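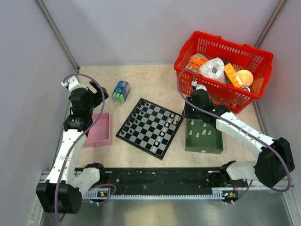

Figure 4. Both arms over their trays, with the chessboard between them.

4. Recording your first hand-guided task

By now you should have both arms bolted to the front rail and the Estel software open on your computer. If you have come straight here from the unpacking pages (we know people do!), please go back and finish section 3 first, as the joints need their zero positions before anything else will make sense.

We suggest starting with chess pieces. They stand up by themselves, they have a nice narrow waist for the gripper to hold, and a mistake costs you very little.

1. Lay the board between the two trays. It can sit at an angle if you like — a little variety from one recording to the next does the robot good.

2. Set the pieces out on the board, or stand a few in the green tray if you want to teach the right arm to fetch them.

3. Press Release on the arm you mean to guide, keeping one hand under its forearm as you do.

4. Press Record, then take hold of the arm by the wrist and lead it to the first piece. Go slowly, a good deal slower than feels natural.

5. Squeeze the gripper closed, lift the piece clear of its neighbours and carry it to where you want it.

6. Open the gripper, draw the arm back and press Stop.

7. Give the recording a name you will recognise next week and save it.

CAUTION: A released arm has no brake and will drop if you let go. Keep fingers out of the elbow joint.

CAUTION: Check that the purple cables have enough slack to follow the wrist all the way to the back wall.

Note: Each recording may last up to 258 seconds. If yours runs over, split the task in two.

Note: Plan on 15 good recordings before you try playback. Gwenllian Lougher, who tested these steps for us, likes to throw away her first couple as a warm-up, and we have rather come round to her way of doing it.

To guide the arms from another room, see section 5, Remote control.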